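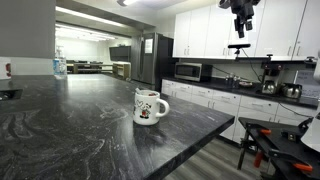
4.3 Before You Enable the Arm

1. Clear the work surface. Mugs count, including yours.

2. Check each clamp on the stand by hand. "It was tight in April" is not a torque reading.

3. Route the sensor cable where the arm can't reach it, then jog the arm at 5 percent speed to confirm.

4. Keep everyone 63 inches back – Valtar staff too.

CAUTION: Do not reach under the gripper while power is on. It has no opinion of you either way.

NOTE: Kitchen sites follow the same rules as the shop floor. Send exceptions to Socorro Londoño, who has granted none.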